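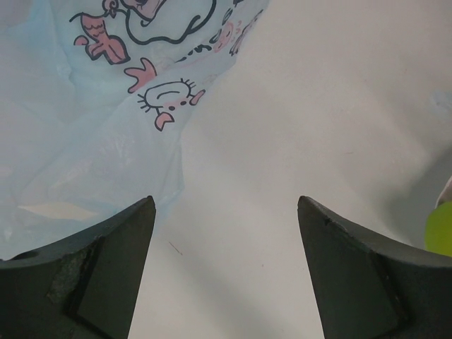 A printed plastic bag on the bench at Randham, seen above the left gripper finger.

Keyvan Bagheri maintains the perception and grasp planning code at Randham, where a small team writes software for handling soft packaging. Most of his time since October has gone on thin plastic film. He regards it as a harder subject than glass.

"Glass at least keeps its shape," he says. "You can be wrong about the depth of a tumbler and still have a sensible prior for where the rest of it is. A bag has no prior worth the name. Once it has been put down, the model of it you had a minute ago is out of date."

The stack he works on has four stages: segmentation, surface estimation, grasp proposal and a closed-loop controller that takes over for the last part of the approach. The segmentation network was inherited from an earlier project, Zanorier, which dealt with rigid cartons. It did poorly on film that carried a printed pattern. Strong outlines in the artwork were read as object boundaries, so that one bag with cartoon sea creatures on it was returned as a bag and several small pink objects lying on top.

"It would propose a grasp on the crab," Bagheri says. "The planner downstream had no reason to object. It was given a mask of a plausible size with a clean edge, and it ranked it first."

The first attempt at a fix was to filter out any mask wholly enclosed by another. This removed the crab and also removed every real item that happened to be resting on a bag. It was withdrawn the same afternoon. The present version, called Irkolus internally, predicts two edge maps instead of one, the first for changes in material and the second for changes in surface colour. Only the first is passed to the planner. The training set for the split came to 3,764 labelled frames, of which 500 were held back for testing. Bagheri labelled a good part of them himself and does not recommend it.

"The hard part is the margin of the film," he says. "Where the table shows through, the labeller has to decide whether a pale area is table, or table seen through plastic. Two people will draw that line differently. We ended up allowing a third label, undecided, and masking those pixels out of the loss."

Creases are treated separately. A fold in translucent film gives a bright highlight which moves when the camera moves, and with the camera near the wrist the camera is always moving. The surface estimator now keeps a short history of frames and discards features whose motion does not agree with the arm's kinematics. What remains is mostly print and true edges. I asked whether the print, having caused so much trouble, was of any use at this point.

"A great deal," he says. "Plain film is worse. The print is fixed to the material, so if a drawing is squashed in the image, the film is folded or tilted there. We don't try to recover the full shape. We take a local compression estimate and use it to choose a fold to pinch."

The proposal stage, written by a contractor under the name Olatunji and never renamed, samples 3,000 candidate pinches per cycle and scores them on fold height, distance from the material edge and clearance for both fingers. Clearance has been the source of most recent bug reports. The collision model assumed new fingertips with the dimensions on the drawing. Fingertips wear, and their faces pick up scuffs and nicks that change how they look to the camera, so the routine that checks finger position against the image began to fail intermittently. It now compares only the outer contour and ignores the face altogether.

Neighbouring objects raise a similar question. Anything only partly in view is given a padded volume extending beyond the image border, and candidates that would swing a finger into that volume are dropped. Bagheri accepts that this is conservative. "We lose good grasps at the side of the view," he says. "You can get them back by moving the wrist and looking again, at the cost of a cycle. I would sooner spend the cycle."

The controller is the part he is least satisfied with. It stops the descent on a change in motor current, and film offers almost no resistance, so the signal it sees is the table. At present the fingers touch the surface lightly, lift by a fixed offset and close. The offset is a constant in a configuration file. There is a ticket open to estimate it from the fold height, and another, older - also his - to log the offset with each attempt so that there would be something to fit it to.

"The second ticket has to be done first," he says. "It's a few lines of code. It has been a few lines of code since the summer."

He has no plans to release Irkolus separately. The edge labelling tool may be published once its dependency on the old Zanorier file format has been removed, and he is working on the converter now.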